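The Cupboard Is Full, and So Is the One Behind It

The pitch came with a free sample, which is how these things usually start. Kavance, a company that sells meal kits and now also sells advice, sent me a cardboard tube holding a poster called the Ninety-Day Pantry. Follow the poster, the letter said, and my household would throw away less food and spend less doing it. There was a line at the bottom about peace of mind.

I am in favor of throwing away less food. I am less sure about the poster.

Bulk buying has been sold to Americans as thrift for as long as I have been shopping. You pay more today to pay less per ounce, and the difference is supposed to land in your pocket. Sometimes it does. Rice keeps. Salt keeps. The trouble starts in the middle of the list, with the nuts and the whole wheat flour and the gallon of olive oil, which go stale or rancid at their own pace no matter what the label promised per ounce.

I priced the full Kavance list at two stores in Plundmont. The bulk version came to $495. Buying the same kinds of food in ordinary sizes, in the amounts my family gets through in a season, came to $309. The poster calls the first number an investment. I have a checking account, and it does not recognize the word.

To be fair, the bulk basket held a lot more food. Per pound it won easily. But we don't eat by the pound. We eat by the Tuesday night, tired, with one kid who has stopped liking lentils, and the remaining eleven pounds of lentils sit there like a dare.

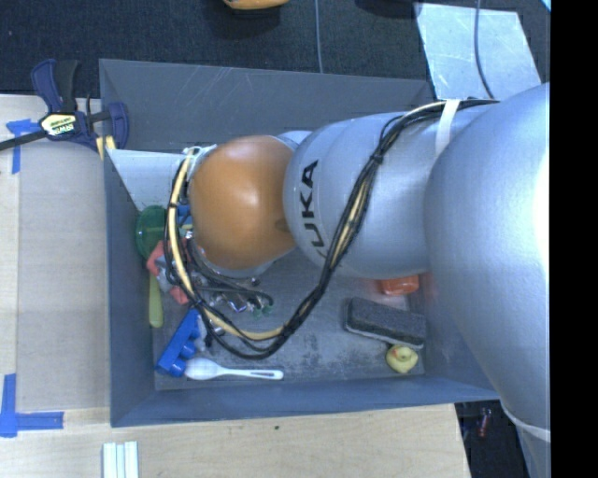 Then there is the matter of where all this is supposed to go. The Ninety-Day Pantry assumes shelves. My kitchen has one tall cupboard and a drawer that sticks. The houses going up on the Treloar side of town have walk-in pantries bigger than my first bedroom, and I suspect the poster was drawn with those in mind. If you rent a small place, you store flour under the bed, and you find out about pantry moths in your sweaters.

Kavance has an answer for this, and the answer costs $40. It is a set of stacking tubs. A larger set is available.

I asked the company how it knew the plan cut waste. The reply pointed me to a survey of 400 customers, most of whom said they felt they were wasting less. Felt is doing heavy work in that sentence. Nobody had weighed a trash bag. I asked whether anyone planned to, and got a second copy of the first reply.

So I weighed mine. It isn't science — one house, one kitchen scale, one cook who knew she was being watched — but the food we tossed came mostly from two places: the back of the fridge and the bottom of the big bags. The small jar of cumin got used up. The large one I found behind it, bought on sale years earlier, smelled like a pencil.

My neighbors in Prarkeck, where I lived before this, shopped every couple of days at a corner store that charged too much for everything. I used to think they were bad with money. Now I wonder what they were throwing out, and I'd bet it wasn't much.

I'll go on buying rice in the big bag. The poster is back in its tube, in the tall cupboard, in front of the lentils.

Contact us | Copyright 07/08/2023, all rights reserved | Back to top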